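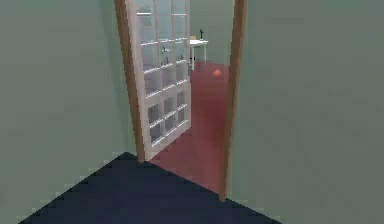 Hallway model: sage green walls, navy floor, brown door frame

Browse Topics Tags Unanswered Log in
Search questions and answers
Walls and Finishes > Interior Paint > Sheen and Touch-up

Touch-up patches flash on long hallway wall, same can of paint

posted by dormont_flat2

The hallway is 39 inches wide and the long wall is 16 feet with no breaks in it. Walls were painted last February with Jestel interior eggshell, tinted to a gray-green, two coats by roller over old flat paint. I have since filled a number of dents with lightweight filler, sanded with 220 grit, and touched up from the original can with a two-inch brush.

Color match is fine when I stand square to the wall. When I look down the length of the hallway, every patch shows as a dull spot with a shiny edge. A second coat on the patches made the edges worse. The can was stirred by hand and had been stored in an unheated garage.

I would like to avoid repainting the full wall. Is there a method for touching up eggshell that does not show at a low angle? Would thinning help?

kowalchuk_finishes
accepted

What you are seeing is flashing, a difference in sheen and texture with the same color. There are two causes in your case.

First, the filler is porous. It pulls binder out of the wet paint, and the film over it dries flatter than the film beside it. Filler needs a coat of primer before paint. Keep the primer on the filler and do not run it onto the sound wall.

Second, the wall has roller stipple and the patch has brush marks. Light coming along a narrow hallway picks up that difference at any sheen above flat. The shiny edge is where the brush left a ridge and where new paint overlaps old.

Procedure:

Sand the existing patches with 220 until the edge can't be felt with a fingernail. Wipe off the dust with a damp cloth and let the wall dry.

Spot prime the filler. Wait the full recoat time on the can.

Box or shake the paint. Flattening agent settles hard, and hand stirring after a year often leaves it on the bottom. Most paint counters will shake an old can. If it froze in the garage and now looks like cottage cheese, throw it out.

Apply with a mini roller of the same nap as the original cover, usually 3/8 inch. Load it lightly. Roll the spot, then roll outward with a nearly dry cover to feather.

Thinning with a small amount of water helps the feathered edge lie down, but it also lowers the build. I would not go past what the label allows.

On a 16-foot run seen end on, I'd give this even odds. If it still shows, paint corner to corner, one coat, keeping a wet edge. A wall that size takes well under a gallon. You do not need to paint the opposite wall, as the two never meet in one plane.

vomgate_tom

Had the same thing. I went over the whole wall in flat and it went away. Flat marks up if you have kids or a bike in there though. Mine has scuffs at handlebar height now and they don't wash off.

ridgeline77

Agree with the primer. Two additions.

Check the light. If you have one fixture at the end of the hall, the beam rakes the wall and shows everything. A ceiling fixture near the middle with a diffuser hides a lot. I swapped a bare 100 watt equivalent bulb for a frosted globe and half of my patches stopped showing.

Also, brand new paint from the same formula may not match after a year, even off the same machine. Use the old can for spots and save a new can for a full wall.

dormont_flat2

Shook the can at the store and there was a thick layer on the bottom, so that was part of it. Primed and rolled four of the patches last night. Two are gone from the doorway end and two are still visible after 4 p.m. when the sun comes in. Going corner to corner when I have a free morning.

Viewed 1,628 times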